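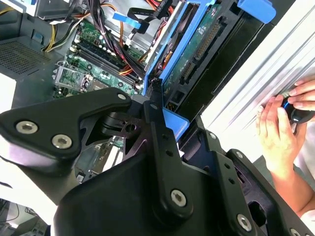 How many refurbished computers reached households in Udwood during the reporting period?

The project placed 119 computers with households between November and the end of March, against a target of 100 set out in the grant agreement with the Brannigan Fund.

Print this page | E-mail this page

Udwood Home Computer Access Project
Progress report to the Brannigan Fund
Submitted Apr 1, 2026, by Zodwa Hlongwane, Project Manager

Households and referrals
Referrals came mainly from the public library and the two elementary schools. The library continues to send the larger share, and most of its referrals are adults who need a computer at home for job applications or benefit forms. School referrals slowed over the winter break and picked up again once report cards had gone out. Each household signs a short agreement and keeps the computer without charge.

Almost 95 percent of households completed the follow-up call four weeks after delivery. The most frequent request on those calls was for help with printing. A one-page printing guide has now been added to the delivery packet in English and Spanish.

Donated equipment
Tesel remains the main donor of used desktops. Its second delivery arrived later than planned owing to a change in its warehouse lease, and Myrto Karamanlidis has agreed on a revised pickup schedule with the company. Monitors are still in short supply. Several households accepted a computer on the understanding that a monitor would follow, and the project regards those deliveries as incomplete until it does. They are not included in the figure given at the start of this report.

Training
Neville Staniforth led the evening classes at the Lindinura Center. Attendance was steady for the basic course and weak for the spreadsheet course, which will be moved to a morning time. Parents have asked that child care be offered during classes. The cost has been estimated and a separate request is attached as Appendix B.

Budget
Spending is within the approved budget. Delivery costs ran over because of fuel and one van repair; the printing line is underspent. The project asks the Fund's permission to move the unspent printing money to delivery. Receipts are held by Ernő Barta and are available on request.

Next period
The project will open a waiting list for monitors, reschedule the spreadsheet course, and begin taking referrals from the senior center. The referral form for seniors is still in draft and will be sent to the Fund's program officer for comment before use.

2 shares | 0 comments

Related items
Delivery packet: printing guide (English and Spanish)
Class schedule, Lindinura Center
How to donate a monitor
Appendix B: Child care request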